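What We Keep in the Funeral Program

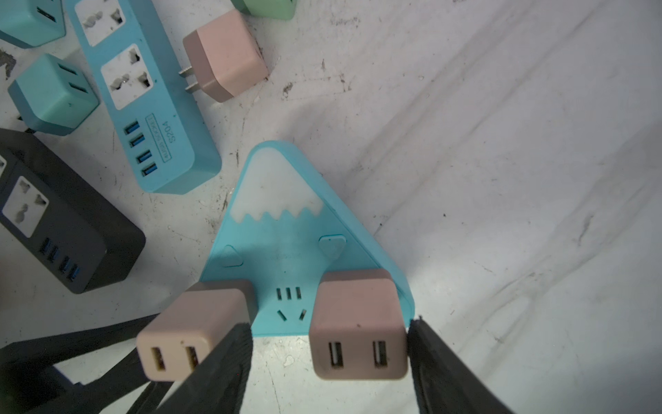 A turquoise, mountain-shaped power strip with two cube chargers plugged in.

My aunt Mitsuko Sakamoto saved funeral programs. All of them, going back to before I was born, in shoeboxes under the guest bed in Petville. When she died last September I sat on the floor and went through 462 of them, mostly people I'd never heard of.

I was supposed to be writing hers! Instead I read about a dentist who bred finches, and three sisters from Drumness buried out of the same church, with the same hymn every time.

Merike Org has printed programs for families in Pirkton since she took over her father's shop, and I called her in a bit of a panic. She told me to stop listing jobs and write down what my aunt said on the phone. So I did – "Are you eating?" went on the back page, under the photo, and my cousins laughed out loud in the second pew.

We ran to six pages, which is a lot (Merike charged us for four). My uncle wanted the full work history and got it, in small type. I wanted the recipe for her plum cake and lost that one.

The service was on a Sunday at 3. Afterward people left programs on the seats, the way they do, and I went down the rows picking them up. One is in the shoebox now, right behind a Mrs. Þórarinsdóttir who apparently loved bowling.

3 comments | Share

Related
Picking a Hymn When the Family Can't Agree
Who Gets the Guest Book?
Writing a Eulogy on the Train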